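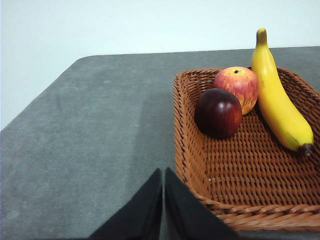
Right, I promised several of you a proper thread about what the last year has been like at work since the arms came in, and I've a pot of tea and a free evening, so here goes. It'll be long. Sorry in advance to anyone who only follows me for the allotment.

---

For those who don't know, I'm on the packing side at Skyrme. We do fruit for offices and gift baskets, and in a normal week we send out 2000 baskets, going up to 3000 in June when every firm in the county decides to thank its staff at once.

---

When I started it was all hands. You stood at your table, you had your crates behind you, and you filled baskets until the bell. I loved the people and I liked the fruit, but my shoulders have never quite forgiven me for it, and I was far from the worst off on our line.

---

Then Torum came in with the first 2 arms. There was a meeting in the canteen with a lot of slides and some very nice biscuits, and we all sat there thinking the same thing, which was how many of us would still be here by Christmas. I think management should have said the answer first and shown the slides after.

---

The answer was that no one would be let go, but people who left wouldn't always be replaced. I want to be fair about this. They kept to it. There were 13 of us on days when I joined the line and there are fewer now, and I do miss a fuller tea table.

---

So what do I do all day? A good part of it is teaching, really. We have practice tables away from the line, covered in grey felt, and I set out a basket with a few bits of fruit in it and we work through how the gripper should go in. Apples, a banana, something dark and round. Then I change it and we go again.

---

Bananas are the devil, by the way. An apple is an apple from most sides. A banana leans on its neighbours, and if you take it by the wrong bit you find out the next morning, when there's a brown thumbprint on it without there having been a thumb.

---

The other one is fruit that's snuggled up together. Any of us would nudge the apple over with a knuckle and never notice we'd done it. I had packed for years before I had to put that nudge into words for somebody, and it took me most of a Tuesday and a lot of waving my arms about.

---

The somebody was Sơn Ông, who came over from the Druvton site to get us started and ended up staying the whole spring. Lovely man, endlessly patient. He'd stand next to me at the packing table and ask why I'd turned a pear round, and I'd say I hadn't, and he'd say I had, and he was right every single time.

---

Our pay did go up for this, though not straight away and not without the union asking twice. If your place is about to do the same, please get the new job title written down before you start doing the new job! We were training the things for months on a packer's rate.

---

What I like: my shoulders. Having a say in how the tables are laid out. The quiet bit first thing, before the line starts up.

What I don't: the tablets, the passwords, and the Wurov software that logs you out if you stop for a chat. We've complained about that last one. They say it's being looked at.

---

And the line itself is lonelier. You used to talk across the table all shift, and now there's an arm where Jean's elbow used to be. We've started taking our breaks all together again to make up for it, which was my idea and I'm quite proud of it.

---

Anyway, the tea's gone cold. Ask me things if you like and I'll answer tomorrow after my shift. Allotment news at the weekend, the beans are up.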